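Skerkalwood Guest House
Kitchen and Breakfast Room Walk-Through, with Comments
Checked by: Pallavi Maurya
Date: Monday, February 17, 2025
Copy to: Tapio Hakala, front desk binder

Hello all, and thank you for putting up with me and my clipboard again. I've kept the same order as last time so you can lay the two sheets side by side. Where I've written OK with nothing after it, I really did look, and it really was fine. Where I've rambled on, it's usually something I'd like us to talk over before the April bookings start.

1. Fire and smoke

Smoke alarm, hallway outside kitchen: OK. Tested with the button, loud enough to bring Tapio down from upstairs.

Heat alarm over the range: OK

Fire extinguisher on its bracket, pin and seal in place: OK. The needle is in the green and the tag is filled in. Please don't hang dish towels on it, tempting as that hook-shaped handle is.

Fire blanket within reach of the range: NEEDS WORK. We have a lovely new one and it is living in a drawer under the rolling pins. It should be on the wall by the door, where a person can grab it on the way past without having to go near the flames. The screws are taped to the back of the packet.

Back door opens freely from inside: OK, though it sticks at the bottom when it rains. I gave it a good shove and it went. I'd still like the bottom edge planed down, and I have written to Bemgate to ask when they could send someone.

2. Gas and electric

Gas shut-off valve reachable and labeled: OK

Range burners light evenly: OK on all but the back left, which took a few tries. I cleaned the cap with a toothpick and it improved a great deal. Let's keep an eye on it, and if it starts clicking again, leave that burner off and put a note on the knob.

Outlets near the sink, test and reset buttons: OK, both tripped and reset as they should.

Cords and plugs: NEEDS WORK. The waffle iron cord has a nick in the outer covering close to the plug. I have taken it out of use and put it in the office with a label on it, so if you go looking for it on Saturday morning and can't find it, I'm the one to blame. Everything else was sound. A gentle reminder that the toaster gets unplugged at night, crumbs tipped out first, please!

Space behind refrigerator: OK. Somebody had vacuumed the coils, and I was so pleased I went and told the cat.

3. Hot water and scalds

Hot tap at guest sink: OK. The mixing valve the plumber fitted is holding steady and I was comfortable washing my hands with it all the way over.

Electric kettle: OK. The lid clicks shut and the base is dry underneath. The cord had been left trailing toward the front of the counter, where a small child could get hold of it, so I've tucked the extra length back and would ask that it stay there.

Tea and snack station: OK, with a comment. Guests do love helping themselves, and I'd never want to take that away from them. The wooden organizer with the tea bags should sit well away from the kettle's steam, partly for the wood and partly so that people don't reach across a hot spout to get at the tea they want. Any snack bag that's been opened should be clipped shut and have the day it was opened written on it. We've had guests with serious nut and wheat allergies, so leave everything in the wrapper it came in, where they can read the label for themselves.
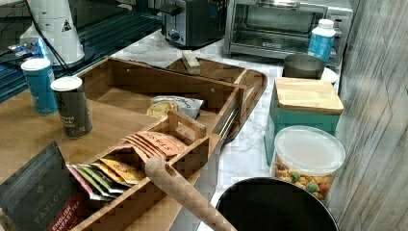 4. Food storage

Refrigerator temperature: OK, reading below 40 on the little dial thermometer, middle shelf. Please write it in the log each morning, even on the days when there are no guests.

Freezer: OK

Raw items below cooked items: OK. The eggs and the bacon have been moved down, thank you.

Dry goods off the floor: NEEDS WORK. There was a sack of flour on the pantry floor beside the boots. I know it's heavy, and I know it arrived when you were both busy with the Ó Gríofa family party, but it does need to go up on the low shelf. Lift it between two people.

Signs of mice: none. I looked behind the bins, under the sink and along the pantry wall with a flashlight.

5. Floors and getting about

Mat at the sink lies flat: OK

Step down to the breakfast room: NEEDS WORK. The yellow tape on the edge has worn through right where everyone treads. I've ordered a roll from the hardware store in Plellthorpe.

Lights over the step: OK

6. First aid

Kit stocked: OK, apart from burn gel, which we've run out of. I'll pick some up this week.

Emergency numbers posted by the phone: OK. The address is now written out in full beneath them, so a guest who has to call can simply read it aloud.

Still to do

Tapio: hang the fire blanket, move the flour (find me and I'll take the other end), lay the new tape when it comes.
Pallavi: burn gel, waffle iron cord, chase Bemgate about the door.

Please put your initials beside each job once it's finished, and leave this sheet in the binder until I've been around again.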